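Norkosa briefcase and organiser range: progress report to Mendura
Prepared by Stijn Van Damme, product development
For the attention of Rosaire MacPherson, grants manager
Date of report: 2022-09-27

1. Position at the end of the period

Work packages A and B are closed. Work package C (zip life and pocket wear) is open and will run into the next period. Work package D (pilot sale) has not started. Spending is within the agreed budget under all headings except outside testing, for which see section 5.

The range now consists of 2 models. The Gosselin is a flat briefcase with one main compartment and a front organiser panel. The Drullau is a wider case with a gusseted base and a padded sleeve for a laptop. Both share the same handle, shoulder strap fittings and zip pullers, as set out in the original application.

2. Changes to the design since the last report

The front panel of the Gosselin has been redrawn. The pen loops were placed too close to the gusset fold and the stitching pulled when the pocket was full. They have been moved inwards and are now bar-tacked at both ends. The card slots keep their depth but the upper edge is bound with tape instead of being turned and stitched, as the turned edge was too thick to close flat.

On the Drullau the divider between the document section and the laptop sleeve is now fixed along the bottom seam. In the earlier sample it was attached at the sides only and papers slid underneath it. The key clip has been moved from the rear pocket to the left side of the organiser. The strap rings are unchanged.

Lining cloth has been changed from dark brown to mid grey on both models. Users in the March trial reported difficulty finding small items against the brown. The new cloth is the same weight and comes from the same supplier.

3. Testing

Zips. The test plan calls for 1,000 full open and close cycles on each main zip with the case empty, followed by a second run with the case packed to its stated load. The empty run is complete for both models with no tooth damage. Slider paint wore through at the nose on the Drullau. The packed run is in hand for the Gosselin only.

Handles. The handle and its anchor points were loaded, held and released 3,776 times. No stitch failure was found. The handle core took a slight permanent bend, which is within the limit set in the plan.

Seams. Cut strips from the gusset were pulled to breaking point. The cloth failed before the seam in all of them, and no change to thread or stitch length is proposed.

Water. The spray test on the top zip of the Gosselin was not passed. Water entered at the end stops. A short storm flap over each end has been drawn and will be sampled with the next batch.
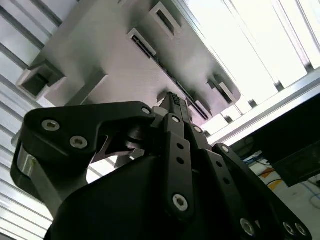 Page last changed: 2 weeks after first issue (table numbering and section 5 only)

4. User trial

Of the trial cases sent out, 98 per cent came back with a completed form. The questions covered weight, comfort of the strap, use of each pocket and any damage. The least used feature was the zipped pocket on the back panel. Several users said they did not know it was there, as the zip lies under the fold. It will be kept for now, with a visible puller.

Strap comfort was marked lower on the Drullau than on the Gosselin. The pad is the same on both and the extra weight of the larger case is the likely cause. A wider pad has been requested from the supplier. Its cost is not yet known.

5. Budget and timing

Outside testing is over its heading owing to the repeat of the spray test. Norkosa asks that the difference be met from the unspent sum under tooling, where the puller mould was re-used from an earlier range. No increase in the total award is sought.

The packed zip run on the Drullau cannot begin until the new sliders arrive. This moves the end of work package C but does not affect the start of the pilot sale, provided the storm flap passes on the first sample.

6. Decisions requested

Approval to transfer funds between headings as described in section 5.
Agreement to the revised end point for work package C.
Confirmation that the change of lining colour does not need a formal variation to the award.

Full test sheets and the revised pattern drawings are held by Norkosa and can be sent on request.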